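Housekeeping Skills 1, Session 4
Soft things on soft furniture: towels, cloths, and getting the sofa back
Notes from Tuesday, 2022-02-08

Hi all. These are my own notes from class, cleaned up a bit for the people who missed it (and for those of you who were too busy folding to write anything down -- I saw you!). Bring them next week, we'll start with the corners again.

We began with the question Čestmír Ondrejka asked at the end of last session: why does clean laundry always end up on the sofa? I love this question. My answer is that a sofa is the biggest soft, flat place in most homes, it's at a nice height, and you walk past it on your way from the dryer. So you drop the pile there "for a minute." I do it too. At my place the minute once lasted from a Friday until my sister came to visit.

I don't want you to fight this. If the sofa is where laundry lands, then let's fold it there and do it well. What you need is a clear stretch of seat and a habit of finishing. In class we used the gray couch in the Treta room, and everybody got a turn at a heap.

Reading the heap

Before you pull anything, look at it. Find out which piece is on top and which is caught under it. If you grab the middle of a bunched towel and yank, whatever is tucked beneath it comes along, and then you've got two messes, one of them on the floor. Look for an edge. A towel in a bunch nearly always shows you a hem somewhere, and once you have a hem you can walk your fingers along it until you reach a corner.

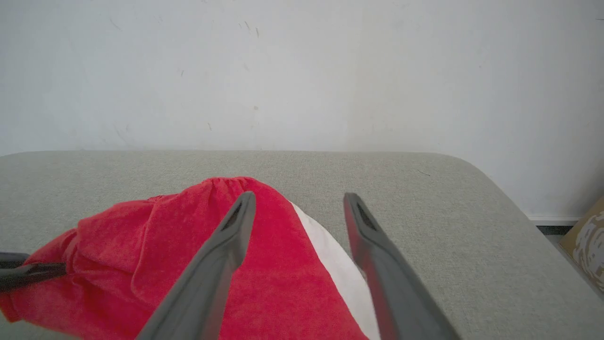 Fig. 1. Bunched red towel with a white cloth partly tucked under it. Which would you lift first?

Most of the room said the red one, and I agree. It's the top piece, so it goes first, and you lift it up and away so the white cloth stays put. Čestmír Jireš wanted to slide the white one out sideways. You can do that with something thin, sure, but you'll probably leave it more wrinkled than you found it, and then you're smoothing it out all over again.

Notice the ridge too, where the cloth is gathered up into a hump. People love to grab a towel right there, it's practically a handle! Please don't. Pick it up by the hump and all you get is a hanging bundle with the corners somewhere inside it.

The fold we practiced

Find two corners on one short side and hold them apart. Give one good shake, away from your face and away from anybody's coffee. Lay the towel down and smooth it from the center out with the flat of your hand. Fold it in half the long way, then in thirds. The thick hems should end up inside, with a rounded edge facing out on the shelf.

Small cloths get folded in half and in half again, and that's plenty. I timed myself at home and a towel takes me 13 seconds, a cloth less than that. Your first ones can take up to 60 and I won't say a word.

Red and white

We got off topic here for a good while, but it was useful, so I'm writing it down. Folding red and white together is fine once everything is dry. Washing them together is where you get into trouble, especially when the red is new. Wash a new red towel by itself a few times, in cool water, and check what color the water is if your machine lets you see it. Don't leave a damp red towel lying on white cloth or on pale upholstery, either. I learned that one in November with a cushion cover I really liked.

Frayed spots

If you find one while you're folding, stop and snip the loose thread with scissors. Never pull it -- terry loops run. If the fray is right at the hem, put the towel in the mending basket and we'll stitch those in Session 6.

For next week

Fold one full load on your own sofa and write down where you got stuck. Read page 17 of the packet. And bring one towel you can't stand folding, the bigger the better!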